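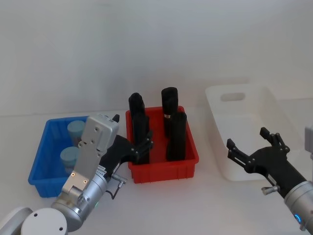 Arrumação e Transporte > Caixas empilháveis

Caixa empilhável Pasum 24 L

A Pasum 24 é uma caixa de plástico aberta em cima, pensada para armazéns pequenos, cozinhas profissionais, oficinas e lojas de bairro. Tem capacidade de 24 litros e suporta até 19 kg de carga distribuída. É vendida à unidade ou em paletes de 50.

O fundo é reforçado e assenta direito em bancadas, prateleiras e carrinhos de plataforma. As pegas são moldadas na própria parede, sem peças soltas. Uma pessoa consegue levar a caixa cheia sem ajuda, embora em percursos longos seja preferível o carrinho Zolden, vendido em separado.

Características
Capacidade: 24 litros
Altura exterior: 270 mm
Carga máxima: 19 kg
Material: polipropileno
Quantidade por palete: 50 unidades
Cores em stock: azul, vermelho, cinzento
Tampa: opcional

Empilhamento
As caixas encaixam umas nas outras pelo rebordo. Com carga completa, não empilhe mais de cinco. Vazias, podem ficar em colunas mais altas, desde que encostadas a uma parede. A Pasum 24 é compatível com a série anterior da Hartley na base, mas as tampas dessa série não fecham bem nesta caixa. Quem tiver as duas deve guardar as tampas à parte.
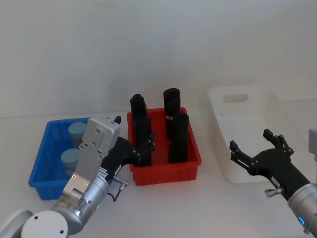
Escolher uma cor para cada função poupa trabalho a quem repõe material. Na nossa loja de Prendbridge as devoluções andam numa cor e as encomendas prontas noutra, e quem entra ao turno das sete percebe logo o que tem de sair. O sistema só funciona se for igual em todas as secções, por isso convém decidir antes de comprar. Uma caixa azul pode ficar com os copos, como os dois azul-claros que lá estão dentro, e uma vermelha, mais alta, com outro tipo de artigo. Para quem prefere não depender da cor, há porta-etiquetas de encaixar, que se tiram para lavar.

Limpeza
Lavar com água morna e detergente neutro. Aguenta máquina industrial até 60 graus. Não usar palha de aço nem solventes: riscam a superfície e a sujidade passa a agarrar-se mais. Deixar secar de boca para baixo antes de empilhar.

Entregas e devoluções
As encomendas feitas até às 15h seguem no dia útil seguinte. Ao domingo não há expedição. As paletes completas vão por transportadora e é preciso ter alguém no local para assinar a guia - confirme o contacto no formulário. Caixas com defeito são trocadas. Caixas já usadas com alimentos não podem ser devolvidas.

Para quantidades acima de uma palete, ou para misturar cores na mesma palete, peça orçamento a Yvonne Kershaw, do departamento comercial. A cor cinzenta volta a ter stock completo em outubro.

Produtos relacionados
Tampa Pasum para 24 L
Carrinho de plataforma Zolden
Porta-etiquetas de encaixar, conjunto de 50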